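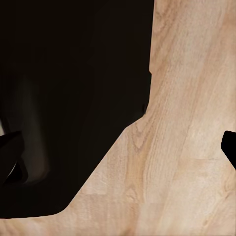
About Skotano

Print this page | E-mail this page

Hello, and thanks for clicking through to the bit of the website most people skip! I run Skotano, a small language school up the stairs from the bakery in Farnside (follow the smell, then keep climbing). We teach Italian, German and modern Greek to grown-ups, mostly in the evenings, and mostly to people who swore at school that they'd never conjugate another verb.

I started in April with one Italian class and a borrowed whiteboard, in a room that was meant for storing flour. That class is still going, by the way. They've finished every textbook I own and now they just argue about recipes in Italian for an hour and a half, and I correct the endings.

These days we have 43 evening classes a year, and none of them has more than eight people in it. I've tried bigger groups and didn't enjoy them much – the quiet ones get quieter and I go home hoarse.

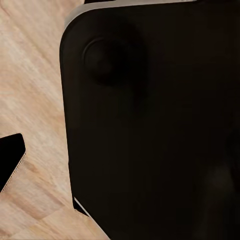 Do I need to know any of the language before I join?

Most of our beginners start with "ciao" and not much else. If you did a bit years ago, come in for a chat first and we'll find you a group that's going at your speed.

The Greek classes came later, after I spent a summer failing to order a sandwich, and German came when we took over the Kofler library. It belonged to a tutor on the other side of town who was retiring, and it has 1,820 books in it, nearly all in German, with a whole shelf on mountain railways. You can borrow up to three at a time. Please write your name in the red notebook, and please don't lend them on to your cousin.

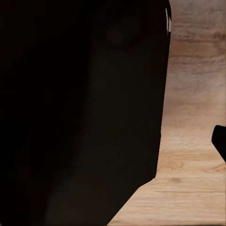 The railway ones are more popular than you'd think, so ask me to put one by for you if you're after it. We also have graded readers for beginners, which are short and a bit silly and very good on the bus.

Once a year a gang of us goes to Trerico for a long weekend of walking, eating and speaking no English before supper. Places go to current students first, and you'll need decent shoes.

Print this page | E-mail this page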